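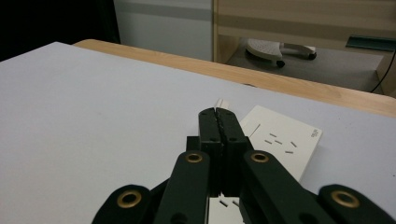
Photo: Flatard bench, wrist camera

Ticket: gripper width reads open when fingers are shut
Component: Hoani width estimator
Status: reopened
Priority: high, blocking the Clarerier export

Fingers closed, apparently on a small white object, over the card. Estimator says 40 mm. Should be close to zero. Same build was fine on the Killelness bench.

Tried so far:
– restarted the width node. No change
– reloaded calibration from January. Worse, reads 56 now
– went back to the old calibration, 40 again
– turned off smoothing. Noisy but still centered on 40, so not the filter

Looked at the debug overlay. Finger mask is one blob. Both fingers are matte black and pressed together, and the segmenter doesn't split them at the seam. Then the code takes the blob's outer edges and calls that the opening. So it's measuring the fingers, not the gap!! Explains why it looks ok when they're apart.

Workaround: if the mask comes back as one blob, set width to 0 and flag the sample low confidence. Patched localy, replayed 1000 samples from Saturday. Closed ones now read 0. Still 3 bad ones where the mask breaks up around the screw holes, gives two blobs with a tiny gap. Need a minimum blob size there.

Not fixed: object width. With something between the tips, 0 is wrong too, just less wrong. Might try the brass grommets on the links instead, they stand out fine against the black. Link angle should give us the opening without seeing the seam at all. Separate ticket for that pls.

Don't run teh export with the old node. Patch is on the width-oneblob branch, needs review before it gets merged.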